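About Keninis

Keninis records examples of handwork for companies and universities that train robots. Our customers have the learning system, and they need good demonstrations for it. We plan the task, we record people doing it, we check each recording, and we deliver the set with notes that a new engineer can read in one morning.

How we started

The company was founded by Mateja Karagiannis and Costel Ene. They had worked together at Skadusden, where they programmed packing machines, and both were tired of writing a new program each time when a box changed its size. They rented two rooms above a printing shop and began with one table. The first paid work was sorting of cutlery. It took much longer than we promised, and the customer was patient with us. From this time we always make a small trial set first, and the price is agreed only after it.

Today we are 17 people. Hsin-yi Tai leads the recording team and Shih-chieh Peng is responsible for data quality. Spyros Krasniqi builds the tables, the mounts and everything which must be screwed to something else.

How we work

Most of our recordings are made with hand-held grippers. The operator holds one in each hand and does the task directly, so the movement stays close to what a person would naturally do with such fingers. A new operator trains for 30 hours before any recording of his or hers goes to a customer. The first days are slow for everyone. People are used to feeling an object with the skin, and with a gripper they must learn to look more and to close more gently.

We ask operators to work at a calm speed and to keep their usual habits. If one person prefers to start from the left side, this is fine – the set becomes better when it contains different ways to reach the same result. Mistakes are also kept, if the operator corrected them in the same recording. They get a separate label, and several customers told us that this is the part they use the most.

Thin objects are our specialty. Sticks and similar things roll, cross each other and lean where you do not want them, and in many public collections there are few examples of picking them from a holder.

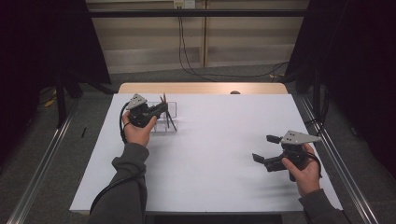

Each recording is watched by a second person, who was not the operator. This person marks the start and the end of every grasp and writes one sentence about anything unusual. Shih-chieh then reads the notes and decides which recordings must be repeated. Our task list has now 42 tasks, and for 27 of them we have a finished set that can be licensed without waiting.

Working with us

We usually begin with a call and a short written description of your task. Please send us also the real objects if it is possible. Photos help, but the weight and the surface are difficult to guess from them. Partners who take part in our shared program, Tritomdale, receive the trial sets of other members and give theirs in return. The next group starts in September.

We are looking for two more operators. Experience with robots is not necessary – patience and steady hands are more important to us. Write to Hsin-yi and tell her what you like to do with your hands.

Page updated 22/07/2026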